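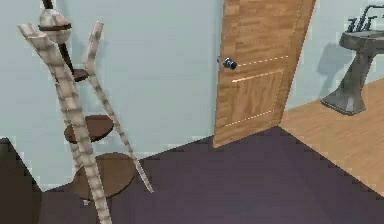

Acceptance Run

The Bralta household suite had 15 chores. Flisano passed 11 of them by March. The bathroom chore was not among the 11.

Valentyna Levchenko read the task file aloud. "Clear the tank lid. Return each object to its storage location."

"Which location?" Stepan Kobzar asked.

"Undefined for the yellow dish."

"Then it stays."

"The file says each object."

She opened the planner log. Flisano had assigned the dish a storage location with a confidence of 8 percent: the lowest platform of the cat tree in the next room. The path was valid. The door was open and the threshold was level. 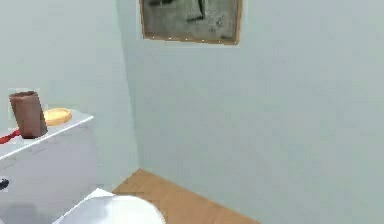 The tank lid, with the cup and the yellow dish.

Kobzar proposed a rule: an object with no storage location is already stored. Levchenko entered it and started the run again. The planner finished in 2 seconds. It moved nothing and reported the chore complete.

"It applied the rule to the cup," she said.

"Does the cup have a location?"

She searched the file. It did not.

Kobzar thought about his own bathroom, where a razor had been on the tank since he moved in. He had never considered it misplaced. He signed the form under Pass and wrote "see note" in the margin. Levchenko waited for the note. He took his coat and went home to look at the razor.

Recent stories
The Plillier Warranty
Night Shift at Dovhaniuk
Folding, Second Attempt
A Drawer for Jingyi Yu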